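Week 5 — Showing the robot what you mean

Print this page | E-mail this page

Right, so last time we drove the arm by remote and most of you hated the lag. Fair enough! This week we go the other way and work from people's own hands, shelf tidying mainly, and you'll each get a go at turning a human reach into something the Lateo arm can copy.

Start by watching where the hands go before anything gets touched. I always want to skip ahead to the grasp (everyone does), but the approach is where the good stuff is — which hand leads, how open the fingers are, how close the neighbours sit.

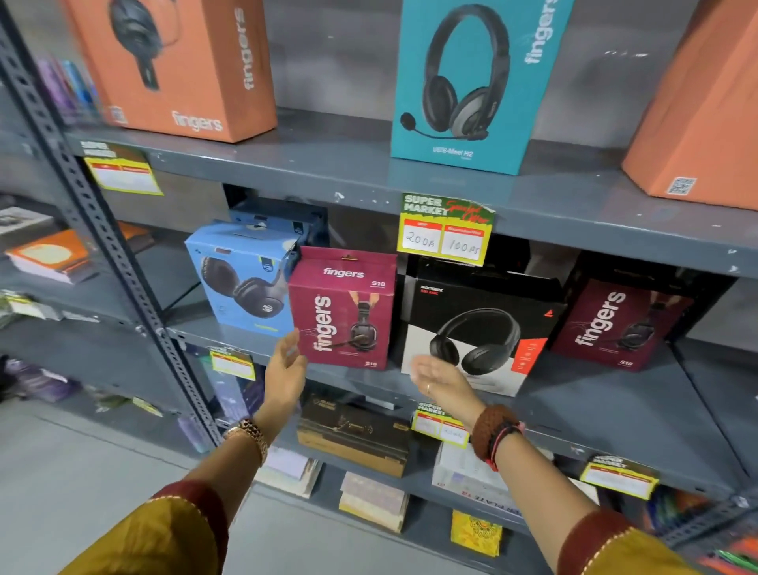 Boxes packed side by side are a pain for a two-finger gripper, so think about whether you'd tip one forward or slide it out from underneath. Try both by hand-guiding, slowly, then replay at 90 per cent speed and see which one you'd trust near a customer.

For the lab, record 5 demos each and label every grasp colour-blind friendly, please. Stuck? Eamon Brophy is in the Okafor lab most afternoons.

Contact: Robotics Teaching, Hesholm | Back to top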